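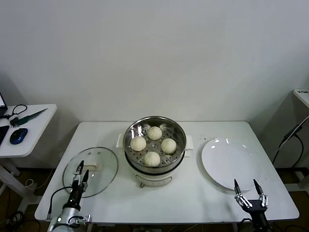 Jul 2, 2023

Bun steaming, notes for me and Renato.

Dough is the same as in June, but with 20 g less water. I let it rest longer before shaping. Steaming time 11 minutes on the high setting, then heat off and 7 minutes more with the lid on. Last time I opened the lid at once and the skins became wrinkled, so please wait.

Four buns in the basket is enough. Ji-hoon tried five and two of them stuck together. With one at the back, one at the front and one on each side they have space to grow.

The glass lid can lie flat on the table beside the steamer, but wipe the inside first, otherwise the drops go everywhere. Big white plate on the other side, for serving.

To do: ask Ratree where she buys her flour. Try paper under the buns. Write the weight of each bun before steaming, I forgot it again.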